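Brick, plaster, and where the screen goes

The flat has one wall that was never fully plastered. Whoever renovated it before me left a band of the original brick exposed and skimmed everything on either side, which looks good and is a nuisance to fix anything to. I have lived with it for 11 years and have drilled into it as little as possible.

Over the last two weekends I rearranged the desk end of the room. Three constraints applied. The monitor must not face the window. The cable run to the socket must stay under 2 meters, the length of the lead I own. Nothing heavier than a small frame goes on the brick.

The third constraint is the one people argue with. Zübeyde Bozkurt, who used to do restoration work and now mostly gives me advice by phone, holds that old brick will carry a shelf if the anchors go into the brick itself and stay out of the joints. She is right in general. My brick is softer than average. The test hole I made in October gave up a spoonful of red dust and then a flake the size of a thumbnail, and I stopped there.

So the monitor stays on its own stand. I looked at a Lanz wall arm and at the cheaper Gratico version, and both want a fixing plate with four bolts. In plaster over an unknown backing, or in soft brick, I would not trust either of them with a screen on the end of a lever. A stand puts the whole load on the desk, and the desk is rated for far more than I will ever ask of it.
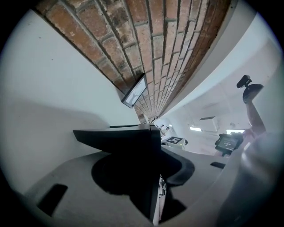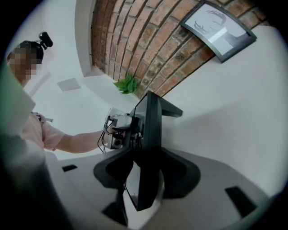 Depth is the problem with a stand. A flat panel takes up almost nothing, and the foot behind it takes up the rest. I had measured the panel and forgotten the foot, so the first desk position left the screen too close to my face. Seen nearly edge-on, the monitor is a thick-edged dark slab with a black wedge sloping away from its back, and that wedge is the dimension to plan around. Mine needs 9 inches from the front of the panel to the wall before I can get a hand behind to the connectors. I now write that number on the floor plan and ignore the one on the box.

The brick got the small dark-framed piece and nothing else new. It hangs on a single Rulteck masonry pin. The chipped bricks I have left alone. Filler in a matching color never matches, and the variation from orange to brown hides most of the damage anyway. I did brush the mortar lines with a dry paintbrush, which brought down more grit than I expected. Do this before the desk goes back - I did it after.

The white walls need less thought. They had a coat of Prestuletti matte when I moved in and I have kept to it. There are a few dark specks high up on the plaster that I keep meaning to touch up, and the tin is still in the hall cupboard with perhaps a third left.

Remaining work: a second lead, so that the desk can move a little further from the socket, and a felt pad under the stand. The lamp is undecided. A clamp lamp would suit the desk, but the clamp I have opens to less than the thickness of the top, and I would like to check whether the jaw can be replaced before buying another one.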